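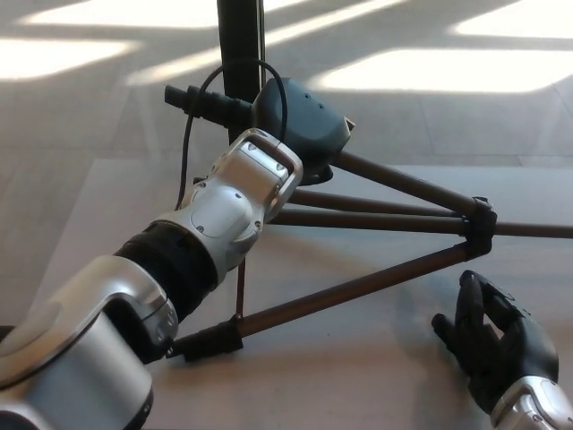
Section 4: Putting up the backdrop and lights

If you've been through Section 3 you'll have a clear bit of floor and a rough idea of where your sitter is going to be. Now we get to the part I enjoy, which is turning a spare room into somewhere you can take a decent portrait. I've set this kit up in village halls, a garage and my sister's dining room, so most of the notes below come from getting it wrong first.

This section covers the Timberg home portrait kit, both the standard one and the wide one. The wide one has a longer crossbar and an extra clamp at each end, but the order of work is the same. Give yourself an hour the first time. After that you'll do it in twenty minutes.

Before you start

You'll need the two backdrop stands, the crossbar (it comes in four pieces), the paper roll or the cloth, the two light stands, both lamps, the clamps and the sandbags. The sandbags arrive empty. Fill them with dry play sand or gravel, and do it outdoors, please – I did mine on a carpet and I was still finding sand in September.

Caution: check your ceiling height. The backdrop stands go up to 2,000 mm with all sections out, and you need a hand's width above that to lift the bar on and off. If your ceiling slopes, put the backdrop against the tallest wall and keep the lights on the low side.

4.1 Backdrop stands

1. Stand each backdrop stand on its end and loosen the collar at the bottom, the one that holds the legs. Pull the legs out until the braces are level with the floor. Tighten the collar.

2. Set the two stands apart by the width of your bar. The standard bar is 1,694 mm once it's joined up, so I put a strip of masking tape on the floor at each end and leave it there for next time.

3. Turn each stand so that one leg points straight forwards, towards the camera. Two legs go at the back. It's tempting to do it the other way round so the front leg doesn't creep into shot, but the paper pulls forwards as you roll it down and you want a leg out there to meet it.

4. Hang a filled sandbag over the back legs of each stand. Do this now, while everything is short and sturdy.

Note: leave the stands at their lowest height for the moment. Everything that has to go on top is far easier to do at chest level.

4.2 Crossbar and paper

1. Push the four bar pieces together. They only fit one way round, and you'll feel a small click at each join. If a join feels gritty, wipe it with a dry cloth and try again.

2. Slide the bar through the cardboard core of the paper roll. Make sure the paper will come down behind the bar, on the side away from the camera, and then sweep forwards along the floor. I get this wrong one time in three and have to slide it all out again.

3. Lift the bar onto the pins at the top of the stands. Get a helper for this if you've got the wide kit. Then screw the wing nuts down.

4. Clamp the roll at one end so it can't unwind on its own.

5. Raise the stands a section at a time. Do a bit on the left, then a bit on the right, and go back and forth until you're at full height. Don't send one side all the way up first! The bar will slide off the low pin and the roll comes after it.

6. Take the clamp off, draw the paper down gently and bring it forwards in a soft curve. You don't want a crease where the wall meets the floor. Put the clamp back on the roll and tape the front edge down.

If you're using the cloth, skip the roll and use the clamps along the bar instead, one every couple of hand widths. Pull it a little tight as you go. A steamer does wonders on the creases, and so does a night hanging up by itself.

4.3 Light stands

These are the thinner stands and they're easier to knock over, so I always put them up after the backdrop, when I've stopped walking backwards round the room.

1. Open the legs wide. People like to keep them narrow to save space, and I understand it, but a narrow stand with a lamp on top is asking for trouble.

2. Fit the lamp before you raise the pole. The socket under the lamp drops over the top of the stand and the side screw pinches it in place. Give the lamp a wiggle. If it turns, tighten the screw some more.

3. Raise the top section first and work downwards, keeping the thickest section for last.

4. Put one sandbag on each stand, over the leg that points the same way as the lamp.

5. Run the cables down the pole and along the skirting board, and tape them wherever anybody has to walk.

Caution: when you lower a light stand, hold the upper section with one hand before you undo the collar. There's no air cushion in the older ones, and they come down fast enough to nip your fingers.

Note: if your kit came with Teuber lamps, the bulbs are sold separately and need to be screwed in with the power off. Let them cool for ten minutes before you take them out again.

4.4 Where the lights go

Start with one light. Put it to the left of the camera, a bit above the sitter's eyes, and angle it down. Set it 1,000 mm from the sitter's chair and take a test picture of a mug or a cushion, anything that will hold still. If the shadow beside it is too dark, bring in the second light on the other side, further back and turned down.

Keep the sitter a good step forward of the paper. Any closer and you'll get their shadow on it, and there's no easy cure for that afterwards.

4.5 Packing away

1. Switch off at the wall and leave the lamps alone while you roll up the paper.

2. Bring the backdrop down the way it went up, a section at a time and side to side.

3. Clamp or tape the roll and store it standing up. Left lying flat, it sags and you'll see ripples in your next lot of portraits.

4. Close the stands last, collars loose, legs in. Tighten the collars once they're shut so they don't flop open in the bag.

Spare wing nuts and pins are listed under part 537 and come in a bag of four. The Nudstead shop keeps them on the shelf and the Clunholm shop will order them in for you. Buy a bag before you need it, and keep it in the side pocket with the tape.

Section 5 deals with camera settings, starting with white balance.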